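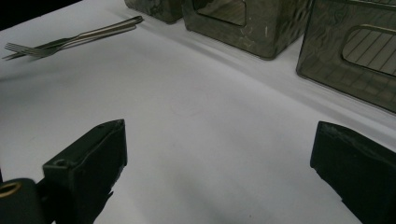

Figure 2. Forks on a white surface.

3.1 Setting and materials

Shared meals have long been used by social scientists as a window on household life, but the washing up, drying and putting away that follow them have been studied far less. Our interest in this section is in what households in Dalldale own for eating with, how those things came into the home, and when they leave it. Flatware suits this purpose well. It is cheap enough that most people own more than they use, and durable enough that a single drawer may hold pieces bought decades apart. It is also hard to tell apart at a glance. Two metal forks lying nearly parallel, one partly over the other, as in Figure 2, give a viewer little to go on when asked whether they belong to one set or two. Many of our respondents had the same trouble with their own drawers, and this shaped the way we wrote the survey questions.

Dalldale was chosen for its mix of housing. The older streets near the river are mostly single-family homes that have stayed in the same families for a long time. The Jetton district, on the east side, was built up later and has a high share of rental apartments. Moving in and out is frequent there, and we expected it to have an effect on what people keep. A third area, Zornport, was a separate town before it was joined to Dalldale, and it still has its own shopping street and its own secondhand stores. We treat the three as separate areas throughout the paper.

Survey forms were mailed to 2,000 addresses drawn from the public property list, with apartments sampled by unit. We received 500 usable replies. Forms were judged usable if the sections on ownership and on source were both filled in, even when the later section on disposal was left blank. Blank disposal sections were common. Several people wrote in the margin that they could not remember ever throwing away a fork or spoon, and we return to this below.

3.2 Questions asked

The form had 6 sections. The first asked who lived in the home and how long they had been there. The second asked for the kinds of flatware owned and where each was stored. The third asked how each group of pieces had been acquired: bought new, bought used, received as a gift, inherited, left by a former roommate or tenant, or unknown. The fourth covered use, including which pieces were brought out for guests. The fifth covered loss and disposal, and the last left space for comments.

We had first planned to ask people to sort their flatware into sets and report on each set. This did not work in the pilot. People who owned one matched set answered easily, but those with mixed drawers either gave up or grouped pieces by size, which was of no use for our purpose. In the final version we dropped the word "set" and asked about "pieces that came into your home together." This wording was longer but gave better answers. It also picked up groups that a question about sets would have missed, such as a handful of forks and spoons carried home from a parent's kitchen when the respondent first moved out.

The choice "unknown" was added late, and we are glad it was. It was used in all three areas and by people of all ages. Comments beside it suggest that flatware moves between homes at potlucks, in lunch bags and in dishes returned after an illness or a funeral. Respondents rarely described this as borrowing. Pieces that had arrived this way were treated as part of the drawer and were used every day with the rest.

3.3 Differences between areas

In the river streets, inherited flatware was the source most often named first. It was usually stored apart from the everyday pieces, in a box or a dining room cabinet, and many respondents said it was used only on holidays. A smaller group had moved the inherited pieces into daily use. Their comments often tied the change to a death or a move, or to a dishwasher that had been bought in spite of warnings about the finish.

Replies from Jetton showed a different pattern. Pieces bought new were common, but so were pieces left by former roommates, and it was here that the wording of the third section mattered most. Renters tended to describe the kitchen drawer as something that belonged to the apartment. People added to it when they moved in and took a rough share when they left. Two replies from the same building described this practice in almost the same words, though the forms came from different floors and we have no reason to think the people knew each other.

Zornport stood out for used goods. Respondents there named the secondhand stores on the main street, and several said they bought single forks or teaspoons to replace ones that had gone missing. Matching was attempted by weight and by the shape of the handle, and less often by the maker's mark on the back. A near match was accepted in most cases. One respondent had kept a sample teaspoon in the car for years so that it would be at hand when a store was open.

3.4 Loss and disposal

Loss was reported far more often than disposal. Teaspoons were the pieces most often said to be missing, followed by small forks. The explanations offered were the trash, school lunches, office kitchens and the yard. Deliberate disposal was mostly limited to pieces with damaged plastic handles and to knives that had become loose at the joint. Bent forks were generally straightened and kept.

These answers have an obvious limit. People report what they remember, and a fork scraped into the trash with leftovers is not noticed when it happens. We therefore make no estimate of how long flatware lasts in the home. A better measure would need repeat visits to the same drawers over several years, and the present survey was not designed for that. The interviews described in the next section were meant to fill part of this gap, by asking people to open the drawer and talk through its contents at the kitchen table.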